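Public Kitchens Deserve Public Money

The town of Munden spends 500 dollars a month on its shared kitchen at Sugden Hall. It is money well spent, and the council should renew the grant in December without conditions. Last year 333 residents cooked there, many of them living in rooms with no stove. A library lends books to anyone who asks. A town may lend a sink and a burner on the same terms.

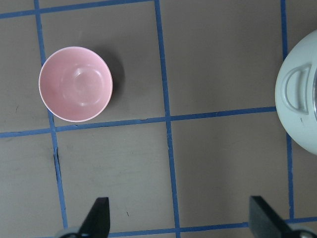
Office of the Editor, Munden Review

Opponents propose a 20 dollar fee. Such a fee would turn away the residents the kitchen was opened to serve. The council should reject it.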